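Kitchen Robotics Club: Frequently Asked Questions

Who can join?

Any student in grades 9 through 12. You don't need to have taken a programming class. Most new members join in January, after the fall sports are over, but you can come in at any point in the year.

Who runs the club?

Carla Kassab is the faculty advisor. Arben Dimitrov handles the schedule and the sign-up list. Chukwuemeka Odukoya teaches the safety session.

What does it cost?

Dues are $50 for the year. If that is a problem, talk to Ms. Kassab and she will waive them.

What do teams work on?

Kitchen tasks. Each team has up to 4 students and picks one task from the Proro list, such as moving food from a plate to a board or opening an appliance door. You write the task plan, run it on the arm, and keep a log of every attempt.
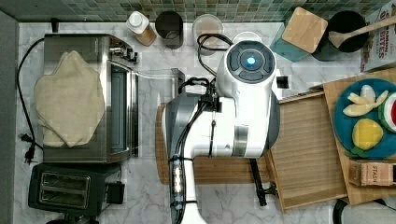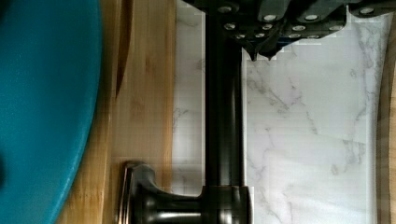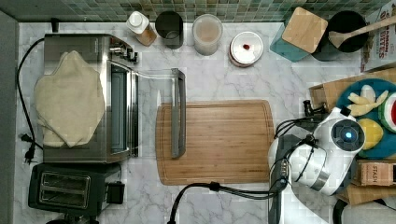 Arm, gripper and counter.

Do we get to run the arm ourselves?

Yes, once you have passed the safety session. Two people must be present for every run, one at the laptop and one at the stop button. Keep your hands off the counter while the arm is powered.

Can we use real food?

No. Use the play food. Appliances stay unplugged unless Mr. Odukoya has signed your task sheet.

How is the Proro Challenge scored?

Each task is worth up to 100 points. Points come off for dropped items, for touching anything outside the task, and for stopping the arm by hand. The judges also read your log, so write down failed attempts too. Last year's team, led by Gervásio Paiva, logged 193 attempts.

Do I need my own laptop?

No. The club laptops have the software installed. Save your work to the team folder before you leave, as the desktops are cleared every night.

What if I miss a meeting?

Tell your team. If you miss the safety session, you can still write plans and keep the log, but you can't run the arm until you make it up.

How do I sign up?

Put your name on the list outside Room 193 or see Arben before 4 p.m. Bring the permission form signed by a parent or guardian.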